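Clurnwood Home Forum > Paint and Walls > Dark paint in a small room, 4 months later

plirkerfan735
Started this thread in January asking whether I should paint the back room charcoal. Most of you said no. I painted it charcoal. Reporting back as promised, so the people who said no can enjoy themselves.

The good: it hides the bad drywall patch I did behind the door. The room feels calm at night. My TV looks like it cost more.

The bad: it shows every fingerprint, elbow, and cat. I've wiped one spot so many times that the spot is now a different color from the wall, and I've been told this is called burnishing, and that it's permanent.

Matte finish, two coats over tinted primer. Questions: do I touch up or repaint the whole wall? And would eggshell have saved me?

gutterballet
I was one of the no votes and I'm enjoying myself, thank you.

Repaint the whole wall, corner to corner. Touch-ups on dark matte look like touch-ups until the sun burns out. You can use the same can, same roller, same hand, and you'll still see a cloud there every time you walk in.

mrs_lintel
Disagree with gutterballet. I've touched up dark matte plenty of times. Thin the paint a little, use a small foam roller instead of a brush, and feather it out past the spot. Let it dry overnight before you decide you hate it. Most people judge it wet and panic.

gutterballet
I judged mine dry for 4 years.

mrs_lintel
Then you used a brush.

gutterballet
I used a brush once.

Jeltcombe_Jim
Eggshell would've been easier to clean and worse to look at. Any sheen on a dark wall shows roller lines, and if your drywall patch is as described, eggshell would have introduced it to your guests. Matte was the right call. Your mistake was touching the wall, or letting anyone else.

For what it's worth, dark gray next to a pale trim is still my favorite combination going. It makes cheap trim look deliberate.

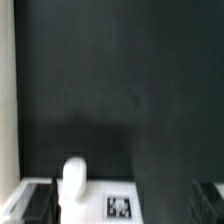 Photo: Jeltcombe_Jim. Click to enlarge.

Cream up the side, white tabletop, charcoal for everything else. I wouldn't change it, and I've repainted nearly everything else I own.

plirkerfan735
OK, that does make me feel better about the color. Is the smudge a wiping thing too, or is that just charcoal being charcoal?

Jeltcombe_Jim
Charcoal being charcoal. I've stopped investigating.

szucs_and_sons
It's spelled Szűcs but the forum won't take the accent in a user name. Moving on.

Has anyone asked what paint this is? "Matte" on the can means whatever the company wants it to mean. There's flat, there's matte, there's scrubbable matte, and there's the stuff that costs twice as much and says "washable" in small type. If it's the basic flat, no roller trick will help you. Get the washable kind and do the wall again.

plirkerfan735
The can says "velvet."

szucs_and_sons
Oh no.

gutterballet
Velvet! I take back everything, this is the best thread of the year.

mrs_lintel
Velvet is usually somewhere between matte and eggshell, so it may touch up better than you think. Try the foam roller somewhere low, behind furniture. If it vanishes, you just saved a Saturday's worth of work. If it doesn't, there's a couch in front of it.

plirkerfan735
Update, July 26, 2021. Tried the foam roller low down behind the couch. From the door I can't see it. From the couch I can't see it. Lying on the floor with a flashlight I can see it fine.

gutterballet
So it failed.

mrs_lintel
So it worked.

Jeltcombe_Jim
Put the flashlight away and do the burnished spot next. Stir the can first, all the way to the bottom. Dark tint settles.

plirkerfan735
Was I supposed to be stirring it?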